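Hoditz Announces August Broadcast Schedule for Documentary Series on Belief and Hidden Power

Series of 13 episodes examines how claims about secret control of society are produced, sold and repeated

Hoditz, the independent factual production company, today confirmed the broadcast schedule for "The Unseen Hand," a documentary series on the origin and circulation of claims that human society is directed by a concealed group. The series consists of 13 episodes and will be carried by the streaming service Sikby beginning in August. One episode will be released each Friday at 8 p.m. Eastern.

The series does not attempt to rule on every claim it covers. Each episode takes one narrative, identifies the earliest version the research team was able to locate, and follows it through newsletters, radio programs, message boards and video channels. Where a quotation was changed, shortened or assigned to a different speaker along the way, the change is shown on screen with the source of both versions.

Research was carried out over two production periods. The team cataloged 3587 items, including pamphlets, cassette recordings, self-published books and archived web pages. Items were entered in Trakex, the company's internal source-tracking system, which records the date of acquisition, the stated author and any later document that repeats the same wording. An index to the catalog will be made available to accredited researchers on written request after the final episode.

The production team also conducted 70 interviews. Participants include former newsletter publishers, radio hosts, people who left closed belief groups, and people who continue to hold the views discussed. Participants were given the opportunity to review their own statements for accuracy before the edit was locked. Eight asked to be identified by first name only.

"Most coverage of this subject begins with the celebrity who repeated the story last week," said Vimala Raju, series producer at Hoditz. "We started at the other end. In several cases the sentence everyone quotes was written by a person who had a mailing list and a printing bill to pay, and the later versions dropped that person's name."

Episodes one through four address claims about simulated reality and mass mental control. Episodes five through nine cover banking, media ownership and public health. The remaining episodes deal with celebrity statements, fabricated interviews and the advertising income attached to them.

Original music was recorded at Mollah, which also handled the final sound mix. Closed captions and audio description are included with all episodes. A printed viewing guide, limited to 500 copies, will be supplied to public libraries and journalism departments. Requests will be filled in the order received.

Preview links for the first two episodes are available to working press under embargo. Requests should state the name of the outlet, the intended publication date and the name of the reviewer.

About Hoditz
Hoditz produces long-form factual programming for television and streaming, with a focus on media history and public belief.

Press contact
Hoditz Press Office
Attention: Vimala Raju

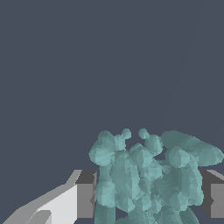
Computer-rendered teal form against a slate-blue background.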